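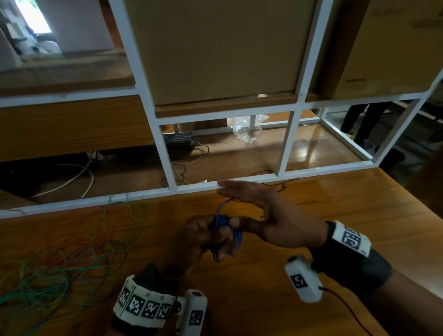 Im Januar habe ich mich entschieden, den alten Diesel aus der Fludance zu nehmen und auf Elektroantrieb umzubauen. Das Boot ist ein Stahlverdränger, knapp zehn Meter lang, und liegt seit Jahren in Wesutbridge. Die Maschine lief noch, aber Ersatzteile waren kaum zu bekommen, und der Ölgeruch in der Kajüte ging mir auf die Nerven.

Den Motor habe ich bei Gredov bestellt, 16 kW, wassergekühlt. Shahzad Kiani von der Werft Bautista hat das Fundament angepasst und die Welle neu ausgerichtet. Dafür hat er 1.395 Euro berechnet, inklusive Kran. Das fand ich in Ordnung — ein anderer Betrieb wollte fast das Doppelte und hätte erst im Sommer Zeit gehabt.

Teurer waren die Batterien. Sie wiegen zusammen 600 Kilo und stehen jetzt dort, wo früher der Dieseltank war. Das Boot liegt achtern etwas höher als vorher, deshalb kommt noch Ballast unter die Backskiste. Für Ladegerät, Sicherungen und Kabel gingen mehr als 4.000 Euro weg. Damit hatte ich nicht gerechnet.

Die erste Probefahrt habe ich mit Fereshteh Najafi gemacht, die nebenan liegt und schon länger elektrisch fährt. Bei fünf Knoten hört man vor allem das Wasser. Rückwärts zieht das Boot immer noch stark nach Backbord, daran hat der Umbau nichts geändert. Offen sind die Abnahme und der Landanschluss am Steg. Der Hafenmeister will mir bis zum Frühjahr sagen, ob ich eine stärkere Absicherung bekomme.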